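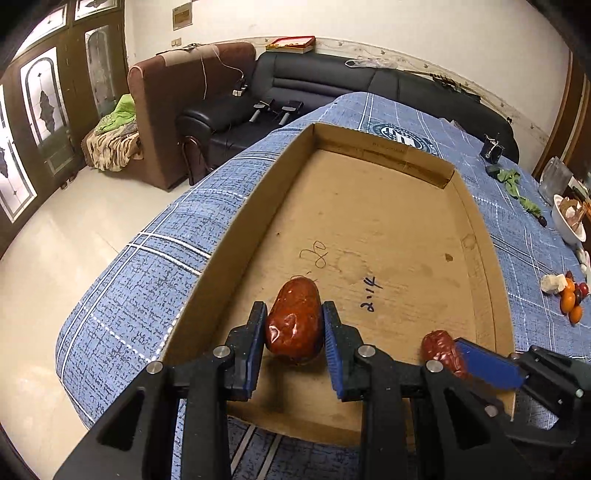
1/ Gripper pads, day one

I'm comparing two sets of finger pads on hand-held grippers this week. Same jaws, same linkages, different rubber. Set A is from Lendine, set B is from Cidora. Everything gets picked up in a shallow cardboard box, with food as the test objects. Dates, tomatoes, oranges, bread rolls. I'll post results as I have them.

2/ Why food

Blocks and cups tell me very little at this point. Every pad I've tried in the last two years can hold a wooden block. A jujube has wrinkles on one side and a smooth shiny spot on the other, and the pad can land on either. A small tomato has no flat side at all.

3/ How I score it

A pick counts if the jaws close, the item comes up, and it stays up until I put it down on purpose. A slip and regrip is half a point. Crushed is zero, even if it stays in the jaws. I write the score down after every pick. I tried doing it at the end of each tray once and my memory was no good.

4/ The dates

Set A, 40 picks: 37 points. Set B, 40 picks: 33.5.

Most of the lost points on B came when the pad landed high on the date and the date rolled out forward. The ribs on A are closer together and I think that matters more than how soft the rubber is. I only have a cheap hardness gauge, so take that part lightly.

5/ The tomatoes

I expected these to be the hard ones. They weren't. The skin is smooth but it gives a little, and both sets got a decent hold with light pressure. Set A, 60 picks: 58 points. Set B, 60 picks: 57. I wouldn't choose a pad based on that difference.

6/ The tomato grip that worked best for me was low and centered, with the pads close to level with each other. If one jaw gets there first it pushes the tomato away and you end up chasing it across the cardboard.
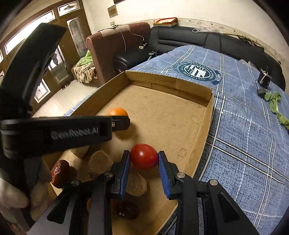 Red tomato between the blue pads, rolls and a jujube in the same box.

7/ Bread rolls

Small ones, crumbly on the outside. Both pads lift them fine. The trouble is crumbs. They get down between the ribs, and the next smooth item slips more. I started wiping the pads every ten picks and the scores went back up on both sets. If you run mixed food, write down when you clean. I had to throw out one whole tray of numbers from July for this reason.

8/ Two grippers at once

I also ran some picks with a left and a right gripper working in the same box. No score for these yet. Main thing I learned is that the box is too small. The wide part of the linkage is what bumps, well before the finger tips get near each other. A longer box is on the list.

9/ Totals so far

647 picks across all items, practice runs included. The goal is 2000 before I say anything firm. At this rate that's a few more weekends.

10/ Several people asked about Baxter. No, I haven't put either set on a robot arm. These are hand-held only. The Plolex controller I ordered should let me log jaw opening for every pick, and after that I'll think about mounting something. My guess is that the ranking stays the same and the scores drop.

11/ Wear

Set A has a shiny patch starting on the ribs nearest the tip. Set B looks the same as when I opened the bag. If A wears out in a month, the extra points on dates don't mean much to me. I'll check again at 1,000 picks.

12/ Next up is oranges. They're close to the widest thing these jaws can take, so I want to do them slowly and separately. Then leafy greens, which I have been putting off - there is no good way to say whether you picked up one leaf or half of one. If you have a scoring rule for that, please reply with it.

August 2, 2020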